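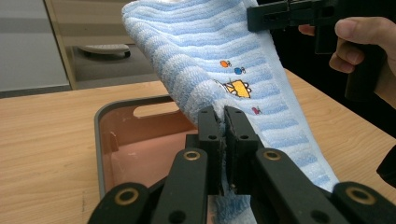 *Frottee, hellblau-weiß gestreift*

**Handtücher werden hart, trotz Weichspüler?**

**bahman_m:** Guten Abend zusammen. Seit dem Umzug nach Ronitz werden meine Handtücher nach dem Waschen sehr steif. Ich nehme Sostunik flüssig und Weichspüler, 40 Grad. Im alten Haus hatte ich dieses Problem nicht. Liegt es am Wasser?

**kermani252:** Weichspüler weglassen! Er legt sich auf die Schlingen, und das Tuch saugt schlechter. Zwei Wäschen ohne, dann schreib noch einmal.

**Waschkeller:** Sehe ich anders. Ich benutze seit Jahren Weichspüler, eine halbe Kappe, und trockne gut damit ab. Bei hartem Wasser muss man das Waschmittel höher dosieren, die Tabelle steht auf der Packung.

**afshin.sh:** Wie trocknest du? Auf der Leine ohne Wind wird Frottee immer hart. Vor dem Aufhängen kräftig ausschlagen hilft viel.

**bahman_m:** Auf dem Ständer im Bad, leider ohne Fenster. Einen Trockner habe ich nicht, der günstigste bei Beturbridge kostet 300 Euro.

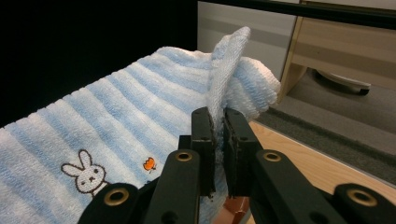 **Kategorie: Wäsche & Pflege › Frottee mit Stickerei**

**kermani252:** Noch eine Frage: Darf man bestickte Kindertücher bei 60 Grad waschen? Bei uns hat sich das Garn einmal zusammengezogen.

**Waschkeller:** Etikett lesen. Ich wasche sie auf links und nicht mit Jeans.

**afshin.sh:** 60 ist für mich zu viel, 40 reicht.

**Waschkeller:** Bei Erkältung in der Familie nicht, finde ich.

**bahman_m:** Zurück zu meinem Problem: Eine Wäsche ohne Weichspüler ist gemacht, etwas besser, aber noch nicht weich. Ich berichte nach der nächsten.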